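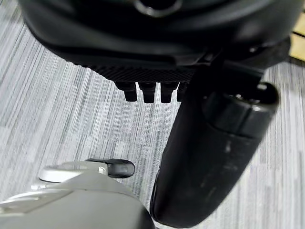
Os quatro dentes por baixo da placa texturada, com a coluna preta à direita.

21 de dezembro de 2023

Caderno da oficina, bancada do fundo

Manhã inteira às voltas com coisas pretas! Preto em cima de preto, brilhante ao lado de mate, e eu com os óculos na testa à procura dos óculos. Fica registado que o candeeiro de braço tem de voltar para esta bancada (quem o levou para a sala do torno, por favor, devolva).

Comecei pelos dentes. São curtos e grossos, espaçados por igual, mas não são iguais entre si e eu tinha-os desenhado como se fossem, que vergonha. O da esquerda afunila um bocadinho e fica ligeiramente mais baixo do que a borda da placa. O segundo é o mais largo e tem um entalhe pequeno junto à base, que no meu desenho antigo aparecia como um risco e eu jurava que era sujidade do scanner. O terceiro anda pelo mesmo tamanho, com a ponta um nadinha arredondada. O quarto fica meio escondido pela coluna e por isso deixei-o a lápis. Não vou inventar uma ponta que não vi bem.

A placa é o que mais me agrada, com aquele quadriculado fino, quase um recartilhado. Tentei reproduzir o padrão à mão na folha 9 e desisti a meio, ficou a parecer uma rede de pesca. A Despina Surdu sugeriu desenhar só um canto e escrever "idem" no resto. Foi o que fiz e ficou ótimo, devia ter perguntado antes de gastar a borracha toda.

Quanto à coluna: grossa, mate, vem na diagonal e acaba em baixo numa ponta arredondada que faz uma barriguinha. Em cima tem o remate com aquela faixa em anel, mais brilhante, e um rebordo que sai um pouco. O suporte que a liga ao corpo é tão escuro que não percebo onde acaba um e começa o outro, deixei uma interrogação no desenho. Se alguém souber se é uma peça só ou duas, escreva na margem, a caneta, que o lápis desaparece.

A abertura redonda de cima, a do aro cinzento, também só levou meio contorno. Fica para a folha seguinte.

Etiquetas: o desenho passa a chamar-se 611, para não se misturar com os da caixa Stedton, que estão numa confusão que nem digo. Os catálogos Sturaro e Grekuven foram para a prateleira de cima. O da Sfakianakis não apareceu, e eu tinha a certeza absoluta de que estava debaixo da balança!

Falta fazer:
Medir a largura dos dentes com o paquímetro pequeno, o grande não cabe entre eles.
Repetir a curva grande da esquerda, saiu-me demasiado fechada e ela é bem mais larga e corrida.
Comprar lixa de água 3000 (acabou, e a caixa vazia estava arrumada na gaveta como se estivesse cheia, obrigadinha).
Lápis 2B, borracha nova, fita de papel.

Despina, deixei-te o desenho na pasta azul. A folha de cima é a boa, a que tem a mancha de café é a antiga e pode ir fora.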